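Notes for "Why Your Town Has a Street Called Elm and No Elms"
Clikham Library evening talks
Speaker: Lorne Poirier

Start before the chatter dies down. It helps.

Open with my own address, 20 Orchard View. Pause. There is no orchard and the view is of a tire shop. Ask for hands: who lives on a street named after a tree? Keep hands up if you can see that tree from your front step. Most hands will go down. If Raymonde Charbonneau keeps hers up, let her talk for one minute and then move on, firmly.

First point. Streets used to be named for where they went. Mill Road went to the mill. Church Street, same idea. You could find your way across a town you had never visited, provided you wanted to go to the mill.

Second point. Then the surveyors came, with a grid and very little imagination. Numbers one way, trees the other. Say the Clikham list out loud, fast: Ash, Beech, Cedar, Elm, Maple, Oak. Alphabetical, you notice. It was drawn up in an office. Halfdan Ketilsson has the old plat map and will bring it if his knee allows. Do not let anyone put coffee on it.

Slow down for this next part -- last time I rushed it and a man in the second row asked if I had a train.

Elm Street had elms for a while, good ones, arching over the road. Then the disease got in and the town took them down over a couple of summers. The name stayed. A name costs nothing to keep and a fortune to change, what with the deeds, the mail and the people who have just bought return labels.
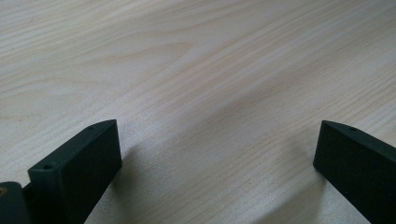 Slide 4: wood grain, close up. Leave it on screen through the elm story.

Third point, the subdivisions. By now the developer names the street, and the developer wants to sell a house. Kowalchuk Farm turned into Tresidon Meadows, and the cows were not consulted. Read the list of street names from the Tresidon brochure in a flat voice: Fox Hollow, Heron Landing, Partridge Run. Wait for the laugh. If there is no laugh, say "the partridge did run" and click ahead.

Mention the Jollus Court business here if there is time. The sign was ordered with a typo and the town had already paid for it, so the street took the spelling on the sign. Brayden Charbonneau grew up there and still has to spell it over the phone.

Last point. What would we name a street now if we had to be truthful? Take suggestions from the floor. Mpho Ngcobo has the roving mike. Last year's winner was Left Turn Nobody Can Make Lane.

Questions. Someone will ask about Main Street. I don't know either.

Stack the chairs by the radiator.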